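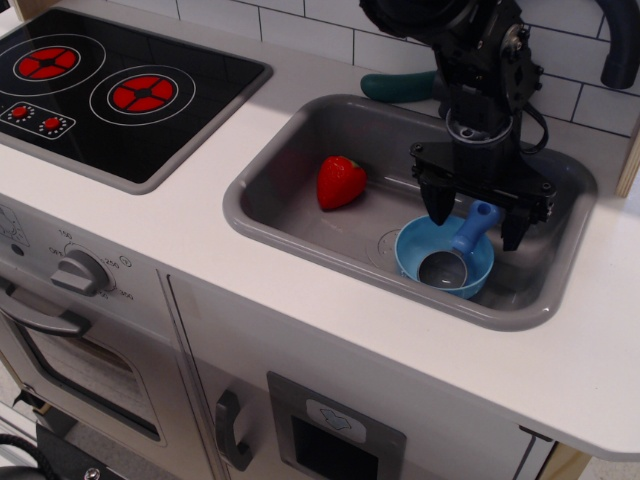
The Case for a Shorter Shelf

By the time the bathroom cabinet stopped closing, I owned 17 products for my face. Three of them were vitamin C serums. One had turned the color of weak tea, and I had kept using it because it had cost more than my shoes.

I am 41, with skin that runs dry on the cheeks and shiny on the nose, and in February both get worse. I had been adding a product for each complaint. When my cheeks began to sting after washing, I bought a cream for stinging.

A pharmacist at the shop near my office suggested I stop everything except a mild cleanser, a plain moisturizer and sunscreen, and leave it that way for a few weeks. She did not sell me anything, though I did buy a toothbrush.

What the short routine looks like

In the morning I rinse with lukewarm water and put on moisturizer while my face is still damp. Sunscreen goes on after that, once the moisturizer has had a couple of minutes to sink in. At night I wash once, with a cleanser that barely foams, and use the same moisturizer again.

The cleanser is from Besholm, a small brand that comes in a squat white tube. It has no fragrance and does not remove waterproof mascara, so on the days I wear it I take it off first with a little plain oil on a cotton pad. The moisturizer is Drevia's basic cream. It is thick, it smells faintly of wax, and a pea-sized amount covers my whole face. I tried their gel version too and found it pilled under sunscreen.

For the first week my skin looked worse. It was dull, with flaky patches by the mouth, and I missed the smooth feeling I used to get from an acid toner. In the second week the stinging stopped. By the end of the month the flaking had mostly gone, apart from a spot beside my left nostril that seems to come and go with the weather.

My nose is still shiny. I blot it at lunch.

Reading the back of the bottle

Going through the cabinet took an evening. I lined everything up on the edge of the tub and read the ingredient lists, something I had never done with more than one bottle at a time. Two exfoliating toners used the same acid. A night cream from Darkoteo, the one I thought of as gentle, listed perfume well ahead of the plant oils on the front label. An eye cream and a face cream from another maker had lists so close that I had to check I wasn't holding the same jar.

Ingredients are generally listed in descending order by amount, although those present at very low levels can appear in any order toward the end. A flower or fruit pictured on the box may turn out to be near the bottom. Look, too, for the small open-jar symbol with a number and the letter M, which gives the months a product should keep after opening. Several of mine had passed that point, including a sunscreen I had taken on two vacations.

Adding things back

After six weeks I brought back one product, a retinoid, two nights a week. I put it on over moisturizer and skip it if my face feels tight. I plan to wait another month before trying anything else. If you are pregnant, or have eczema, rosacea or acne that hurts, ask a doctor before you use one.

I gave the unopened bottles to my sister and threw out the rest. The routine now costs me $26 a month, counting sunscreen, and the cabinet door shuts. I kept one vitamin C serum, a newer one, in the back of the fridge behind the mustard. I haven't opened it yet.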